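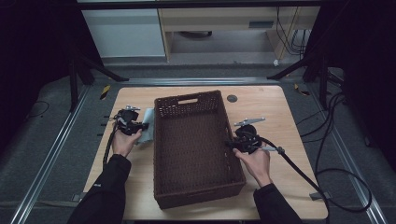 Home | Stories | Try It | Ask Us

How Does a Robot Learn to Pick Up a Basket?

By Elvira Agudelo

When you were very small, you did not know how to pick up a cup. You watched your family do it. Then you tried, and you tried again. After many days your hand knew what to do, and today you don't even think about it.

A robot can learn in a similar way. It does not have a family to watch at breakfast, so people must prepare examples for it. One example is one complete try of one job, from the beginning to the end. At the Rumine workshop, in the town of Ultham, the job in June was to move a basket.

A person holds one gripper in each hand. A gripper is a tool that closes and opens, like your thumb and your finger when you take a cookie. The person does not touch the basket with bare fingers. She must do everything with the grippers, in the same manner as the robot will do it later.

During this time, cameras record what happens. One camera looks from high up, near the place where a head is. It sees the table, the basket and both hands. Another camera is on the gripper itself, and it looks from very near. It can see the rim of the basket and the two gripper fingers, one at each side of the rim.

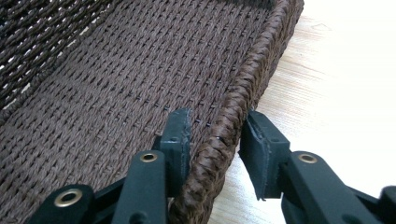
Zoila Paucar wrote to us that her class tried to lift a basket with kitchen tongs, and it was much more difficult than they expected. The basket turned and fell two times. She asks if the robot must also learn from the bad tries.

This is a very good question, Zoila. The answer depends on the people who teach the robot. Some of them keep only the good tries. Others keep the bad tries too, but they put a label on them, so that the computer knows which ones are bad. A bad try without a label can make a problem, because the computer may believe that dropping the basket is the job!

How many examples are needed? For the basket, the plan at Rumine was 1,000. By lunch on the first day, Ruth Huaranga and Nayeli Escobar had made 10. By the end of the month they had 576. It is slow work, and the arms get tired.

Maybe you think that one perfect example is enough. Let us imagine it. The robot sees the basket one time, in the middle of the table. Then you push the basket a little to the left. The robot closes its gripper on the air, in the old place. It learned only one place!
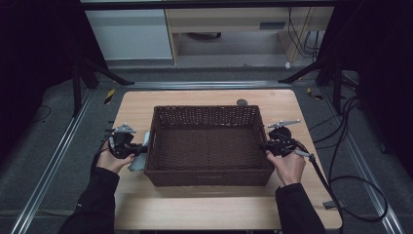 For this reason the people change small things between the tries. They move the basket nearer or farther. They turn it a little. They begin with the hands in a different position. After many examples, the computer starts to find what is the same in all of them: first go to the sides, then hold, then lift. We call this finding a pattern.

New words

Example: one try of a job, recorded for the robot.
Gripper: a tool for holding things.
Label: a short note that says what a recording is.
Pattern: something that is the same again and again.

Try it at home

Ask a friend to close the eyes. Put an empty box on the table and explain, only with words, how to lift it. Now let your friend open the eyes and show the movement with your own hands. Which way was faster?

You can send us your answer, with the help of an adult. Please write your first name and your age.

More to read
Why Do Robots Need Cameras?
Nelly Zapata Answers Your Questions About Motors
The Wimley Bridge and Its Clever Gate
What Is a Sensor?
A Morning at the Londoño Bread Factory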